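## Notes from the cheap seats

I spent most of a November evening at the Cowie statehouse annex, where the oversight panel was taking up the inspector general bill again. I'd packed a sandwich. I ate it in the hallway during the second recess and dripped mustard on my copy of the amendments, so if I get a clause wrong, blame the mustard.

The bill would let a state watchdog send a complaint straight to lawmakers when an agency head sits on it. Right now the agency gets 14 days to respond, and if it just doesn't, well, the paper stays in a drawer. That's how we ended up with the Janisden water contract mess, where the complaint was filed in spring and lawmakers read about it in the local paper months later.

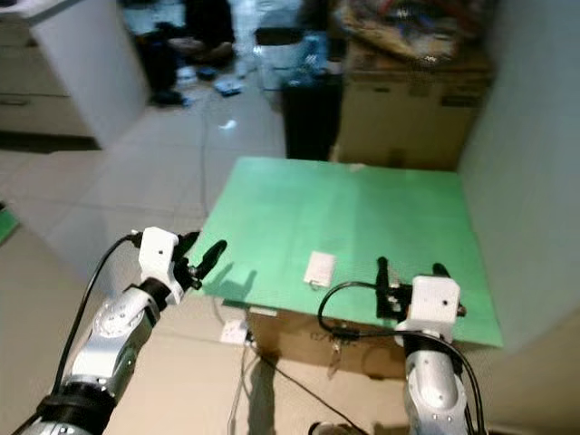 The agency lawyers hate it, of course. Their argument (and I don't think it's a silly one) is that some complaints name people who did nothing wrong, and once a file reaches a room full of elected officials it'll be in the news by dinner. Fair enough! But the bill already has a closed-door step for that, on page 2, and I heard it read out loud twice.

What I can't get past is the "good cause" line. The new draft says a department can hold a complaint back for good cause, and then never says what good cause is. I wrote to my own representative about it and got back a very nice letter on a different bill.

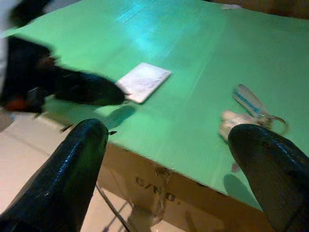

*Green board on a cardboard box.*

On to the money part — there's always a money part. The watchdog's office got roughly 153 complaints last year and has two full-time investigators to read them. Two! The budget people want to see how the new rule works before they add anyone, and the office says it can't work the new rule without more people. You can guess how long that went on.
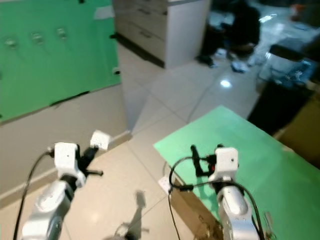 I did like the public comment section more than usual. A retired bookkeeper from Mikis talked about reporting her boss years back and hearing nothing, not even a postcard saying they'd gotten her letter. The room got quiet for that. The panel chair asked her a couple of real questions too, and let her run past the bell.

No vote that night. It's been put off until the members get a cleaner draft, and I'm told the Binanow delegation wants its own language in there about county contracts. I'll go back when it's on the calendar, probably with a sandwich that has no mustard.
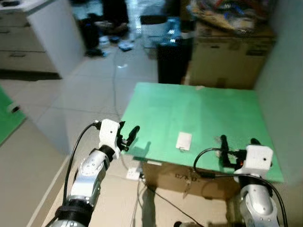
## If you want to weigh in

Written comments are open until the next hearing. Keep yours to a page, put the words "good cause" somewhere near the top, and mention your town. You can drop it at the annex front desk before 4 p.m. or mail it in. If you get an answer that's on the right bill, please send me a copy.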